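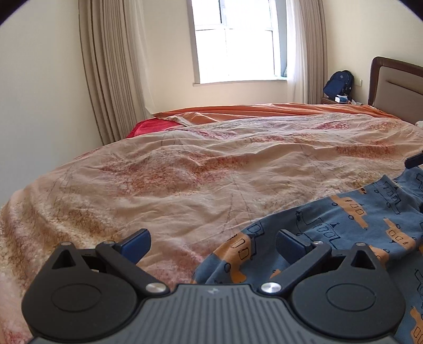
A bed is a very hard thing to walk past at two in the afternoon.

The Year I Learned to Nap
Jun 9, 2024

My grandmother napped every day of her adult life and I thought it was the saddest thing in the world. I was seven, it was summer, and for one whole hour we had to be quiet! I used to lie on the rug and listen to the kitchen clock and plan all the things I'd do as a grown-up with my wide-awake afternoons.

Well, I grew up, and I spent those afternoons drinking coffee. By last winter I was up to 5 cups a day and still reading the same email four times. My doctor asked how I was sleeping and I said "fine," and then I fell asleep in her parking lot with the radio on. It was the best 20 minutes I'd had in weeks.

So in March I decided to get serious about it (I know, only I could turn napping into a project). I called Zlatko Trajkovski, who used to drive a bread truck for the Ivanov bakery and had to be at the loading dock at three every morning for 12 years. If anyone could teach me to sleep in daylight, I figured it was him.

"You are trying too hard," he told me, before I'd really explained anything. "You lie down. If you sleep, good. If not, you were lying down."

I wrote that on a sticky note. Then, of course, I went shopping.

I bought a tea called Prarnura that smelled like a hay barn. I bought an eye mask. I spent a long lunch hour at Dremomari, the bedding store out past the mall, where a very patient young man showed me a blanket that cost $400 and let me lie under it with my shoes off. It was lovely. I went home without it, and I still think about it more than I should.

What helped in the end was boring. I set an alarm for 25 minutes, so I quit worrying that I'd wake up at dinnertime. I put my phone in the other room. I stopped napping after three, since the couple of times I did, I was up past midnight alphabetizing the spices. And I moved from the couch to the bed, which felt wildly decadent for a Tuesday and made all the difference.
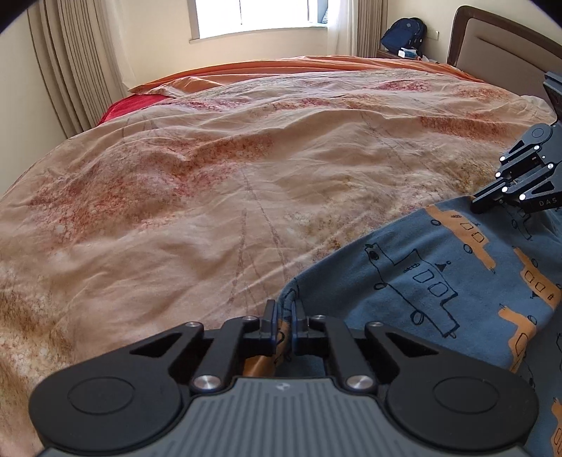

But What About Work?

This is the question I get from friends, usually with a little edge to it. I work from home most days, so yes, I have it easier than a nurse or a teacher. On my office days I drive to the park by Pamar Lake, put the seat back, and close my eyes for whatever's left of lunch. Some days I sleep. Some days I listen to a man yell at his beagle.

I wrote a short piece about all this for our spring newsletter and we got 974 replies, far more than we got for the one about property taxes. People told me about naps in stairwells, in church balconies, under desks. One woman has napped in the same lawn chair since college and sent me its measurements, in case I wanted to build one.

I'm down to two coffees now. My grandmother would have said one was plenty. I called my mom to ask whether Grandma ever slept during that quiet hour, and Mom laughed so hard she had to put the phone down. Mostly she was in there reading detective novels with the door shut.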